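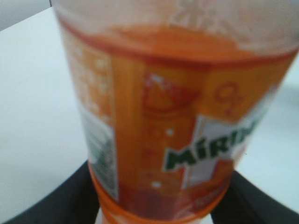
Orange Mirinda, close up

Grinis Self-Guided Walk Kit, Skokgate Lime Works
Print this page | E-mail this page

The Grinis kit is a rented set of equipment for walking the old lime works at Skokgate on your own, without joining a group. It holds an audio player, a folding map, a headlamp and a shoulder bag to carry them in. You pick it up in Mernthorpe, take it out to the works and bring it back the same day.

One kit is enough for two people. The player has two headphone sockets, and each kit comes with two pairs of wired headphones. You can use your own if they have a standard plug. The player does not connect to wireless headphones.

About the walk

The lime works closed long before the road to it was paved, and a lot of what was there has gone into the walls of farm buildings along the valley. What remains is a row of kilns, the loading bank, the powder store, the manager's house (roof gone, walls good) and the line of the tramway down to the old wharf. The workers' cottages are only foundations now. In August, when the grass is high, they are hard to make out unless you know where to look, and the map marks them for that reason.

The route has 13 numbered posts. Each number matches a track on the player. Press the number, then the green button. Tracks can be played in any order, but the one at Post 1 gives the history of the whole site and the others make more sense after it.

The full recording runs 70 minutes. Most people take longer than that over the walk, as the tracks don't cover the time between posts and there is a steady climb from the wharf back to the kilns. Leave yourself a morning or an afternoon.

The commentary was written and read by Teresa Mazurek, who guided at Skokgate for many years and whose grandfather worked on the tramway. She keeps to what is known about the place. Where the records disagree, as they do about the fire at the powder store, she gives both accounts.

What is in the bag

Player: Tokarz handheld unit with number pad and neck cord. The buttons are large enough to press with gloves on. There is no screen to speak of, only a small window that shows the track number and the battery level.

Map: Printed on waterproof stock, folded to pocket size. One side has the walk, with posts, steps, gates and benches. The other has a plan of the works as it stood when all the kilns were burning, drawn from the company's survey.

Headlamp: For the draw tunnel under the kilns, which has no lighting. The tunnel is short and dry underfoot in most weather, but the floor is uneven and the roof is low at the far end. Adjust the strap before you go in.

Shoulder bag: Canvas with a buckled flap. There is room left over for a water bottle and a sandwich. It will turn a shower but isn't made for a full day of rain.

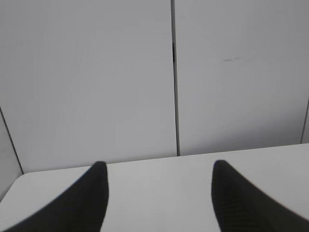 Black gripper fingers and a white tabletop

Player details

Power: Rechargeable battery, charged by us before each rental. A full charge lasts through the whole recording with plenty to spare. If the window shows one bar when you collect it, ask for another unit.

Languages: English and Polish. The language is set at the counter. To change it later, hold down zero until the window goes blank, then press 1 for English or 2 for Polish.

Volume: Side wheel. It is easy to knock when the player is in the bag, so if you hear nothing, check the wheel first.

Written version: A large-print booklet of all the tracks is available at no extra charge. Ask when you book, as we have only a few and they go out with school groups.

Rental price

The rental is $60 per kit for the day and includes the site entrance for two adults. Children come in free with an adult but will need to share headphones. We hold a card number as a deposit and do not charge it unless something is lost. A scratched player or a muddy bag is normal wear.

The player can't be bought. The map can, and it is kept with the guidebooks by the door.

Picking up and returning

Kits go out from the Mernthorpe visitor office, next to the bus stop. They are not kept at Skokgate, where there is no staffed building. Please collect yours before you drive out, or you will be driving back for it. The last kits go out at noon in winter, because the gate at the works is locked at dusk.

Return the kit to the same counter. If the office has closed, put the whole bag through the hatch to the left of the door. Take the headlamp off your head first - more of them go home that way than any other.
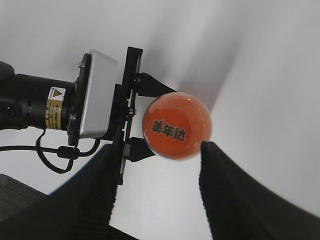

There is no café at the works and no drinking water. The two benches with the best view are at Post 6, above the wharf, and most people eat there. Take your litter back with you, since the bins were removed after the foxes learned to open them.

Getting around the site

The path from the parking lot to the kilns is firm gravel and suitable for wheelchairs and strollers. Past the kilns it becomes grass, then steps. Posts 1 to 5 can be reached without steps. For the others we suggest boots, or at least shoes with some grip. The wharf timbers are slick when wet - keep to the stone side.

Dogs are welcome on a leash. They aren't allowed in the tunnel.

Please don't climb on the kiln walls or take stone, even loose pieces. The site is still being recorded, and a block that looks like rubble may have a mason's mark on the underside.

Booking

Kits can be reserved by phone or at the office counter. We hold a reserved kit until 11 in the morning and then give it to the next person waiting. Refunds are given if the works is closed for wind or ice.

Page updated 12/09/2025

Print this page | E-mail this page

Related items
Skokgate Lime Works folding map
Mernthorpe harbor walk leaflet
Tokarz spare headphones, wired
Large-print commentary booklet
Guided tunnel visit, small groups
Skokgate tramway postcards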